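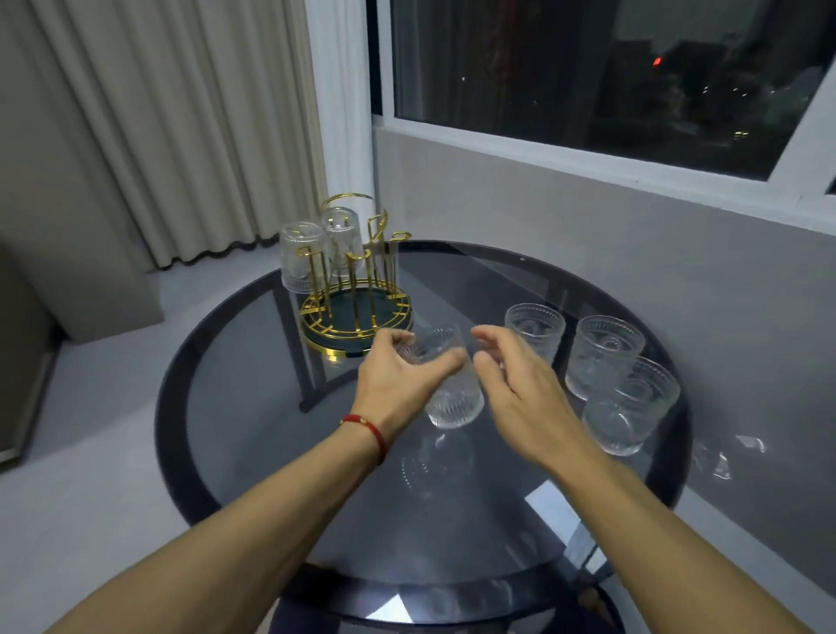 Gijs Mertens says the hopping comes from the seat and that I should leave the tires alone until I've sorted that out, and since he has been right about most things at Drevby so far, I probably ought to just believe him. But I've had two other people tell me two other things in the same afternoon, so I'm bringing it here before I start drilling holes.

## Used kart hops through the long corners, where do I start?

Asked by **Kadir Aksoy**

Hello everyone, and sorry in advance for the length of this, I've been chewing on it all week!

In March I bought my first kart, a secondhand Zikmont chassis with a 100 cc engine on it. I paid $1,950 with a stand, a spare axle, a box of sprockets and a set of rain tires that are older than my marriage. It still wears its old number, 44, and my daughter has decided that it must stay 44, so that part at least is settled.

On the straights it's lovely. In the tight corners it's fine too, or as fine as I am. The trouble is the long right-hander at the back of Drevby, and to a lesser degree the left that follows it. I turn in, everything feels good, and then somewhere past the middle the rear starts to hop. It's a real chatter, enough that my helmet bounces and I have to ease off the gas until it stops. By then I've lost all my speed and whoever was behind me is now in front of me (there is always someone behind me to begin with, so I do hold them up a little first).

Things I know:

- I'm a fairly tall guy, and the previous owner was shorter. I haven't moved the seat. I put a foam insert in it, which lifted me up some.
- The tires are new. I followed the pressure on the sheet the club hands out.
- It gets worse as the session goes on. The first couple of laps are nearly clean.
- Front and rear widths are wherever they were when I bought it. I never wrote them down.

One fellow in the paddock told me to put more air in, another told me to take air out, and Gijs said seat. I'd love to understand what is going on, and I'd love even more to know what to try first so I don't spend the whole summer changing things at random. I have basic tools and a tape measure and plenty of patience.

Thank you!

---

### Answer 1 (accepted)

Welcome, Kadir, and congratulations on the kart! That long right at Drevby has embarrassed plenty of us, so you're in good company.

I'm with Gijs, mostly. A kart has no differential, so both rear wheels are locked to the same axle and turn together. To get around a corner it has to lift the inside rear wheel a little, or at least take most of the load off it. When everything is right, the wheel comes up, stays up, and gets set down gently as you unwind the steering. When there's too much grip for the setup, or the weight sits too high, the kart can lift and drop and lift again, and you feel that as hopping. Long corners give it more time to get going. It also fits with what you say about the first laps, when the tires haven't come in yet.

Now think about what you've done. You're taller than the last owner, and then you sat yourself on foam, so your weight has gone up in both directions. I'd do it in this order, and please only change one thing per session:

1. Take the foam out. Go run. If your ribs complain, wear a rib protector, which you should be wearing anyway.
2. Check the axle before blaming anything else. Put the kart on the stand, spin the rear wheels by hand and watch the end of the axle against something fixed. A bent one will wobble and you'll never tune around it. You have a spare, so that's an easy evening.
3. Measure the rear width, hub to hub or tire to tire, as long as you always do it the same way. If there's room left under your class limit, go wider by a small step on each side. Wider at the back usually frees a kart that's hopping.
4. If it's still there, lower the seat. New holes in the seat are cheap, so don't be scared of the drill, but measure twice and use the big washers on the inside.

Somewhere in there, look at your seat bolts too. I chased a problem very much like yours for most of a season and one of the lower ones had a crack in the seat around it the size of my thumb. I felt very silly, and I still check them every time I load up.

Write it all down, even what didn't help. Especially the widths! A cheap school notebook in the toolbox has saved me more time than any part I ever bought.

**Comment:** Took the foam out last night and found the lower left seat bolt only finger tight. No crack that I can see. Will report back. – Kadir

**Comment:** Tighten it, run it, and don't touch the rest yet. I know it's hard.

---

### Answer 2

Both of your paddock friends could be right about the air, funnily enough, depending on where you're starting from. The club sheet is a starting point for a cold tire and doesn't know anything about your weight or how hard you're leaning on it. What matters is what the tire gets to when it's hot. Borrow a decent gauge and check all four the minute you come in, before you've taken your gloves off if somebody will do it for you. If they've climbed a lot, start 2 psi lower next time and see whether the end of the session feels more like the beginning.

I wouldn't use pressure to cure the hop, though. It will move the problem around and you'll think you fixed it until the first warm afternoon.

If you do end up wanting a different seat, go and sit in several before you buy. Tănase has a row of them behind the counter and doesn't mind if you spend half an hour climbing in and out, and they'll lend you the long bolts to mock it up. A seat one size too big is what leads people to foam in the first place.

---

### Answer 3

get a softer axle. had the same thing on my old gravo and it went away

**Comment:** Could be, but an axle costs real money and he hasn't measured his widths yet. Also, what was the Gravo like otherwise? I've been looking at one for my nephew.

**Comment:** heavy. good brakes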